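Gandgate Two-Arm Club: Frequently Asked Questions

Questions about joining, sessions and the Wescombe Challenge. If yours isn't answered, ask Tomoyo Sakai at any session.

When and where does the club meet?

Wednesday evenings in term time, 6.30 pm to 9 pm, in the workshop on the ground floor. The door is locked at 7 pm, so ring the bell if you arrive after that.

Who can join?

Anyone enrolled at Gandgate aged 16 or over. We have room for 20 members. Most years there is a short waiting list until half term, when a few places come free.

Do I need to know how to program?

No. New members start by moving the arms by hand control and learning to pick things up and put them down again. Programming comes in during the second term, and you can stay on the mechanical side if you prefer it.

What are members working on this year?

Tool handling. The task is to bring an electric screwdriver to a part, keep it upright and drive a screw, with one arm holding the tool and the other steadying the work.

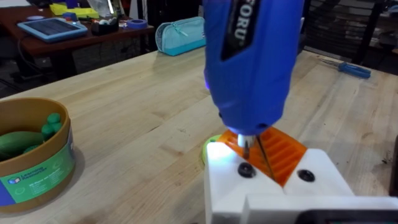
It is slow work at first. A new pair will usually spend two or three sessions on lining up the bit before they try to drive anything. Chantal Perron runs these sessions and will pair you with somebody who has done it before.

Can I work on my own?

Not with both arms powered. There must be two people at the bench, one of them within reach of the stop button. You can work alone on design, printing or code.

Why are the fingers and brackets 3D-printed?

They get changed a lot. A finger shape that suits a thin tool may be no good for a thick one, and printing a new one costs us very little. Files go in the shared folder under the Iordache heading, which is our name for the current gripper design. Please put your initials in the file name.
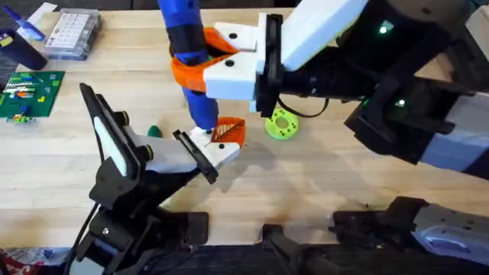

What is the Wescombe Challenge?

A yearly contest for school and college clubs, held in March. Each team gets 36 minutes at the bench, including setting up. Marks are given for finished tasks, and there are deductions for dropped tools and for touching the arms during a run. Our best score so far is 149.

How are runs recorded?

Every run is filmed and given a number in the log. We are up to run 525. Write down what you changed before the run, even if it was only the position of a part. Entries that say "same as last time" are not much use to the next pair.
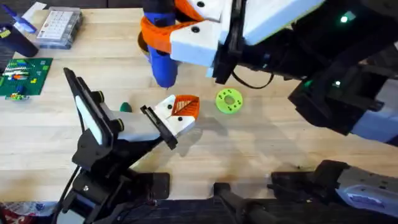 Both arms at the bench, with the green ring on the table between them.

How much does it cost?

Membership is free. Printing material for club parts is paid for by the club. If you want to print something of your own, bring your own reel.

What is Cirodix?

The control program we use. It is installed on the club machines only, and you will be given a login at your second session. Please log out at the end of the evening.

What should I check before starting a run?
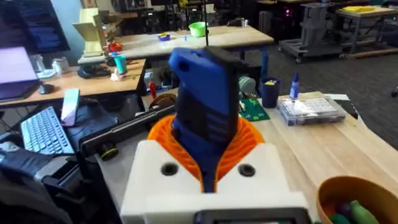

Check the grip before anything else. Close the fingers, then look at the tool from the front and from the side, and open them again if it leans. A tall tool should stand upright in the middle of the ribbed orange piece, with the fins spread to either side of it. When you are happy with that, clear the path of both arms, call "moving" and start at low speed.

Can parents or friends watch?

Yes, on the last session of each term. Visitors stay behind the yellow line while the arms are powered.

What should I bring?

A notebook and closed shoes. Long hair must be tied back, and lanyards come off before you go near the bench. Safety glasses are in the drawer by the door.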